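Skulano Household Garment Demonstrations
README and data card

Summary

Skulano is a collection of demonstrations in which people handle clothing on beds in ordinary homes, using hand-held grippers in place of a robot. It was prepared by the manipulation group at Gruranow for research on learning from demonstration. The first release was made available to partner groups in February. Questions about its contents should be directed to the data steward, Bayu Mandagi.

Scope of the tasks

The collection covers flattening, folding and laying out single garments. Each demonstration starts with one garment on a made or partly made bed and ends when the operator considers the task complete. Dressing, ironing and washing are outside the scope of this release. Demonstrations that end in a poor fold are kept and labeled as such, and users who need only successful examples should filter on the outcome field.

Collection procedure

Operators work with two grippers, one in each hand. They receive a short written guide and 22 minutes of practice before any recording is kept. The guide asks them to move at a steady pace, to keep their fingers behind the jaws, and to avoid touching the garment directly. It does not prescribe a folding method. Operators fold as they would at home, and the resulting variety in grasp points and order of steps is a property of the data that users should expect.

Rooms are recorded as found. Operators are asked not to change the bedding or close the curtains, and patterned sheets, dark fabrics and strong daylight from windows are all accepted.

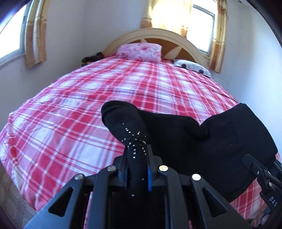

Garments with beads, stones or other attached trim are tagged separately. The guide advises operators to grasp the fabric beside the trim where possible – a hard ornament between the jaws can change how far they close, and the recorded jaw opening then says little about the thickness of the cloth.

Contents of each record

Every record holds wide-angle video from each gripper, the estimated path of both hands, the jaw opening over time, and a one-line task description written by the operator. The release contains around 1000 records from 130 homes. Homes are assigned whole to either the training or the test portion, so that no room appears in both.

Known limitations

Hand paths are less reliable when a gripper passes close to a plain wall or when a bright window fills much of the view. Black garments are difficult to separate from the grippers in automatic masks, and masks for these records were corrected by hand at Dimitriou. Force is not measured. Users planning to transfer these motions to a robot arm should check reach and joint limits for each path – a person can lean across a bed in ways that a fixed arm cannot.

Privacy and access

Residents gave written consent for recording in their bedrooms. Faces and personal papers are blurred before release. Access is granted for research use on request through the Hatemar portal, and copies may not be passed to third parties. Requests to withdraw a home are handled by the data steward and take effect in the next version.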